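3.2 Table layout and the role of textiles

Small round tables present a problem that rectangular counters do not. A counter has a back edge against a wall, and items that are not in use drift toward it. A round table can be approached from every side, so the storage zone and the working zone have to be established by the objects themselves. In the Matei layouts we were interested in how the largest vessel, usually a lidded cooking pot, divides the surface, and in what happens to the cloths once the pot has been put down.

Across the 64 layouts coded in this part of the study, the pot was treated as the anchor object. Position was recorded relative to the pot and to the nearest table edge. Smaller items were assigned to one of two groups: food and its containers (cans, bowls, loose vegetables) or drinkware. Textiles were coded separately under the Orkier scheme, which distinguishes flat, folded and bundled states and notes whether a cloth is under another object. A cloth under a pot was coded as a rest regardless of how much of it was covered. Lids were coded as seated or unseated – an unseated lid was given its own position only when it lay on the table.

Stripe color proved a useful aid to coding. Where towels of the same general type were present, red and blue stripes allowed a single cloth to be followed from one record to the next without tags or pins, which would have altered how the fabric folded. Figure 4 shows one of the layouts with the lid seated and unseated. The blue-striped cloth is the rest; the red-striped towels are free textiles.

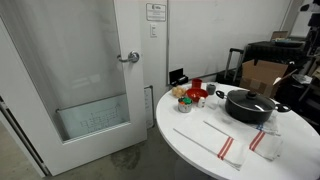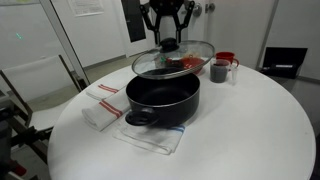

Figure 4. Pot, glass lid and striped towels on a white table. First panel: lid seated. Second panel: lid held clear of the pot.

Borghild Holmgren and Bláthnaid Kinsella
Skitano Working Group on Domestic Surfaces

In 41 of the layouts at least one free textile lay within a hand's width of the pot. Coders disagreed most often over the folded and bundled states. A towel folded twice and then pushed aside can meet either definition, and 12 layouts were returned for a second reading on this point alone. The disagreement was settled by thickness: a cloth whose folds no longer lay parallel was coded as bundled.

The food group was less difficult. Loose vegetables were coded as one pile if the pieces touched, and an open can was coded separately from its contents only if some had been moved to a bowl. Drinkware was coded by vessel, with handle direction entered where a handle could be seen. Handle direction is not analyzed in this section but is retained in the Kudix tables, together with the unreduced position records.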